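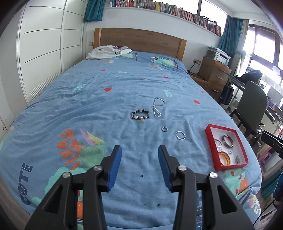
Nulier began as a mail-order jewellery business in Clirkport, and for its first years the most advanced machine we owned was a kettle. We pack, repair and rent out costume jewellery, the sort of thing people wear to a wedding and then lose behind a radiator. It is fiddly stock. A silver chain left on a soft surface will twist its own tail the moment you look away, a plain ring lies flat and dares you to get a fingernail under it, and a bangle in an open red box is easy only until you put another one next to it. Our sorting used to be done by people with good eyesight and, by mid-afternoon, short tempers.

Since the move to Mernia we have 28 staff, and we have been handing some of that sorting to machines. We'd like to report a revolution. Bangles went well. Rings went fairly well. Chains are still done by Jocelyn Tan, who has offered to retire when something can beat her at them and has not yet bought any luggage.

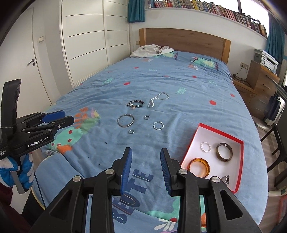 What has changed is the shape of the day. The returns bench used to be a full shift of picking up and putting down, and the sore wrists to go with it. Now it is a morning, and the afternoons go on repairs, which most of us prefer and which customers pay for. The people who sorted are still here. Two of them train the newer starters on the sorting line, and spend a surprising share of that time explaining to grown adults what a clasp is.

Not everyone was keen. Wekesa Muriithi, our shop floor lead, asked at the first meeting whether the machine would be taking its turn with the washing-up. It doesn't, and he brings it up at every review. He also wrote the rule we still work by: any job can be taken back by hand if the person next to it says so, and no form is needed. It gets used most weeks, usually for anything with beads.

Repairs are run from the back workshop on Zacharopoulos Street. You can drop pieces off in person if you ring the bell twice. The first ring is treated as a rumour.

Page last updated Aug 20, 2021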